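Pituslow goes plastic-light: our lunch swap opens in August

We did it! After two years of pestering every café owner in Pituslow, I can finally tell you that Lurkico's reusable lunch box swap opens in August, and I'm so chuffed I've barely slept. You borrow a box when you grab your lunch, eat your lunch, then drop the box at any café in the scheme – no app, no deposit, no fuss.

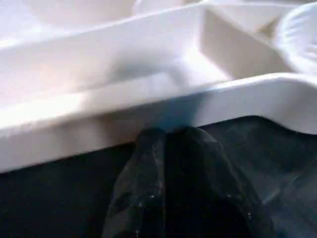 We started with a trial on Clokden Street last winter. I was hoping a few regulars might give it a go, and by the end we'd logged 2,201 swaps and signed up 389 households (plus one very keen bowls club). The curries were the big favourite, and I have to admit I ate a fair share of them myself. For the full launch we've got 24 cafés and takeaways on board, from the bakery near the station right out to the noodle bar at Nkuna Park.

Washing up was the thing people asked me about most. Give your box a quick rinse if you can, and the cafés will do the proper wash at their end. If you forget one in the back of the car for a week, just bring it in. We've all been there!
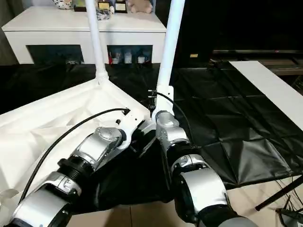 Clokden Street Bakery told us the trial had been easier than expected, even in the lunch rush, and that customers who came to return a box usually stayed for a coffee. The bakery would like to see soup cups added next, and I'm working on it.

Want to join in? Cafés can still sign up until the last Friday before we open. Pop into the Lurkico shop on Clokden Street and ask for a starter pack.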